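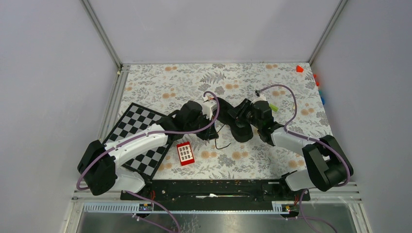
The shoe and small goods part of the Kadcombe reuse project moved to the new table in March, and this report explains what we did there and what is still open. In the old place we worked on bare metal, and small parts like eyelets and lace tips were easily lost. Now we work on a light cloth with gray fern leaves and pale orange flowers. Mitra Alipour chose it from the donated textiles. I had asked for a plain one, and I still think a plain one is better for finding small gray things, but dark shoes and dark laces are easy to see on it. The checkerboard lies on the left side of the cloth. It belongs to the games shelf, which is also our responsibility in this period.

Shoes

We received 11 bags of mixed shoes from the collection point at Ukgate. Most were everyday shoes for adults. The bags were not tied in pairs, as we had requested in the last report, so the first work was matching. This takes longer than the plan allowed. Ulises Cárdenas spoke with the people at Ukgate, and they agreed to tie the laces of each pair together before bagging. The first bags under the new agreement should arrive next month.

Every shoe is now checked in the same order: sole, heel, inside, upper, laces. Before, each person had their own order and the notes were difficult to compare. The form is one page and has space for a remark. We learned that the remark is often the most useful part, for example when a shoe is good but the lace is too long or does not belong to it.

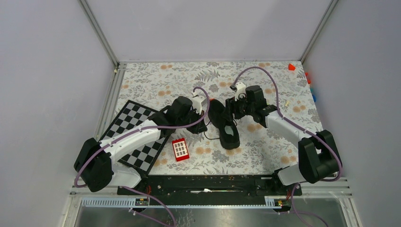 Black shoe on the flowered cloth, checkerboard at the left.

Black shoes need the most attention. They look clean from a distance, and then at the table one finds wear at the collar and at the heel. In the first weeks we gave too many of them the grade "good" and the shop at Betancur sent five pairs back to us. Hedvig Holmgren from the shop was very kind about it, but she was right. We now look at the edge of the opening separately and write it down separately.

Laces are a small cost that we had not put in the budget. We spent part of the 500 for consumables on black and white laces in three lengths. If you do not agree with this use -- it was not written in the original plan -- please tell us and we will move it to the general line.

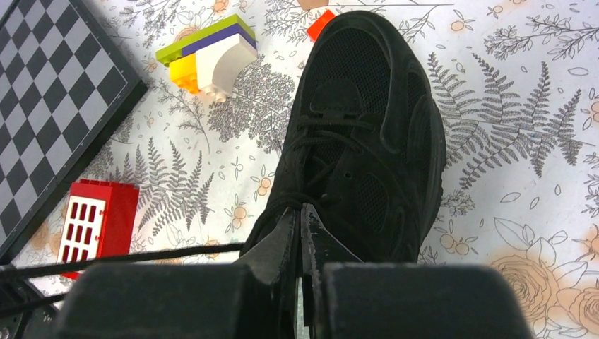 For sports shoes with mesh we also changed the cleaning. The stiff brush pulled the threads, so Nima Ansari tested a softer one and we keep the stiff brush only for soles. Suede and similar materials are brushed dry. We do not wash the inside of any shoe at the table, and I would like to keep it like this until we have a proper drying shelf.

Games and toys

This part is behind schedule. Board games are checked for missing pieces, and loose building pieces are put in one box until somebody has time to sort them by type. The box is full. I propose to give one afternoon each week to it, preferably Thursday, when no shoe delivery comes.

Open points for your decision

The drying shelf. We have an offer from Denero, and the delivery time is three weeks after the order.

A second lamp for the table. In the late afternoon it is difficult to judge black material.

The grading form. Hedvig Holmgren would like the shop to use the same page, so I ask for your permission to share it with them.

The list of graded pairs will follow separately, when Ulises has finished the last bag.

Kanyarat Sangkhawat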